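Home | Threads | Walks | About

Jul 4, 2019

Right, a thread about Sayce Hall, which I've been promising since we got back from the dig open day and which at least four of you have nagged me for. Get a cup of tea.

1/ If you've only ever seen Sayce from the Vamov road you'll think it's a lumpy field with sheep in it. Fair enough. The lumps are the house! There was a big courtyard place there with a gatehouse, a chapel and fishponds down by the stream.

2/ First mention of it is a rent dispute (of course it is). The tenants said the mill belonged to the manor, the priory said it didn't, and they argued over it for 29 years. I've read the lot in translation and I'm on the side of the miller, who just wanted his roof mended.

3/ The house everyone gets excited about was built in 1578, or at least that's the date on the lintel now sitting over the door of the Tamix Arms. It was carted down the hill when the hall came down, and the pub has been painting it cream ever since.

4/ Whether the lintel came from the front door or the stables is another matter. The open day guide said front door. The old parish history says stables. I lean stables, the opening's too wide for a front door of that size.

5/ There's an inventory from when the estate was sold up and it lists 283 items, room by room. Feather beds, a broken virginal, "one olde carpett much eaten". The kitchen alone takes up two pages and whoever wrote it down couldn't spell "colander" the same way twice.
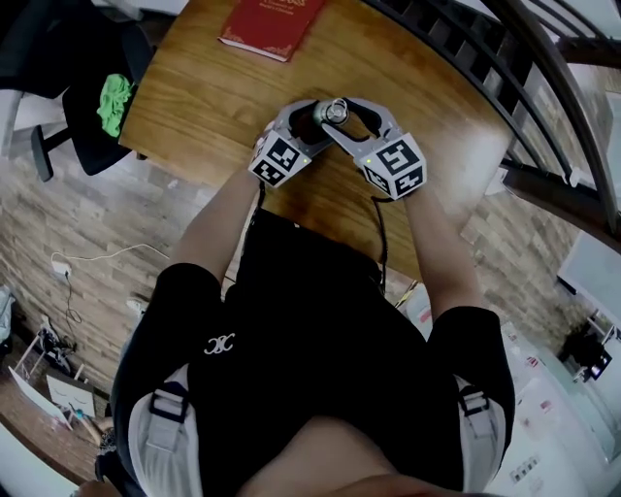 Small shiny metal thing, both grippers, one table.

6/ Now the Civil War bit. Local story is that the hall was besieged for a week and burnt. Lovely story. The trenches found no burning at all, only a lot of very ordinary demolition rubble and some roof tiles stacked up as if somebody meant to come back for them.

7/ What seems to have happened is duller and sadder. The family backed the wrong side, got fined, sold the timber, then the lead, then the stone. By the time the last of them moved out there were two rooms with a ceiling.

8/ You can spot bits of Sayce all over the village once you get your eye in. The garden wall at Vokero Farm has window mullions laid sideways in it. The bus shelter has a carved rose. I used to eat chips in that bus shelter and never noticed.

9/ The dig itself wasn't huge – three trenches in June, and the chapel one got flooded twice. They did find the chapel floor, though, with green and yellow tiles still in place along the north wall. I may have squeaked.

10/ They need £2000 to go back and open up the gatehouse next summer. There's a tin on the bar at the Tamix Arms, right under the disputed lintel. The finds will be on show in the village hall once they've been washed and labelled.

11/ If you go up to look, park by the church and use the stile – the farm gate is for the farm. The fishponds are the best bit and also the boggiest. Wellies.

12/ Next thread will be the priory, and yes, I'll do the tunnel. There isn't a tunnel.

Comments

There IS a tunnel, my grandad went down it.

Stables for definite. The groove on the left side is from a sliding bar, have a look next time you're in.

We've got a bit of green tile in our rockery at the Vamov end, should I be telling someone?

Yes please! Leave it where it is for now and drop a note in at the village hall.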